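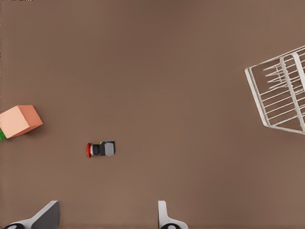 Subject: Re: Draft rules for scoring tabletop runs, section 4
List: tabletop-manipulation

Thanks for putting the draft out before the summer break. I have read it twice and tried section 4 against our own simulated runs. Most of it works for us. My comments are below, with the part I am replying to left in.

> 4.1 A run shall be scored from the recorded state of the
> simulator and not from the wrist view alone.
> 4.2 An object counts as grasped when both fingers are in
> contact with it and it has been lifted clear of the table
> for 2 seconds.
> 4.3 Objects not named in the task may be present. Moving
> them carries no penalty unless they leave the table.
> 4.4 Each entrant shall submit 20 runs per task. Failed
> runs may be replaced.
>
> Jament and Zerneck have both said they can live with this
> wording. Can others please reply by the end of July, so
> that we can freeze the text?

On 4.1, agreed, and I would make it stronger. We had three people mark the same set of runs from the wrist view, and they disagreed most often at the moment of closing. With the fingers either side of a round object it is very hard to say from a still whether there is contact or a small gap. The simulator state gives the contact directly. Please also say which version of the state file is meant, as Monti writes two and they don't always match on the last step.

On 4.2, the lift time is fine but there is no lift height. "Clear of the table" can be read as any height at all, and we have runs where a small part is held just off the surface and would pass. I suggest 18 mm, measured from the lowest point of the object. It is enough to rule out dragging and it doesn't exclude the shorter-reach set-ups.

The wording also assumes that both fingers touch the outside of the object. For a bowl, some entrants will put one finger inside and pinch the rim. I think that should count, and the text should say so.

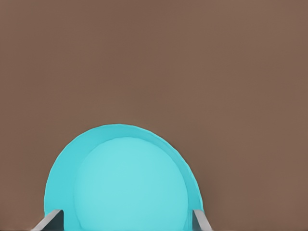 Comments on 4.3 and 4.4

I don't agree with 4.3 as it stands. If the task is to pick up a small switch, and a cube and a dish rack share the table with it, then knocking the rack halfway across the table ought to cost something. On a real bench that would be a stopped job. Our in-house rule is that any object not named in the task may shift by up to 5 mm, and anything beyond that is logged as a disturbance. The run can still pass, but the disturbance is reported next to the score. I would be happy with that or something close to it.

Wire racks need a line of their own. The collision shape in many asset packs is a plain box, so a finger that goes between the rods is reported as a collision when it has touched nothing. Durkow ships a proper mesh for its rack and the others could do the same. Until then the rules should ask entrants to state which kind of shape they used.

On 4.4, "failed runs may be replaced" has to go. If a failed run can be swapped for a good one then the pass rate means very little. I can see that the aim was to cover crashes of the simulator itself, and that is reasonable. Suggested text:

4.4 Each entrant shall submit 20 runs per task, in the order in which they were made. A run may be replaced only where the simulator stopped before the end of the run. The log of the stopped run shall be submitted with the others.

One small thing on start positions. The draft lets entrants rotate objects freely at the start but doesn't say how the rotation is chosen. Ours was set to steps of 90 degrees for a long time and the results looked better than they should have. Please ask for a random angle with the seed written down.

I can turn the above into marked-up changes if that is easier – just say which copy of the draft to work from. I haven't looked at section 5 yet and will send comments on that separately.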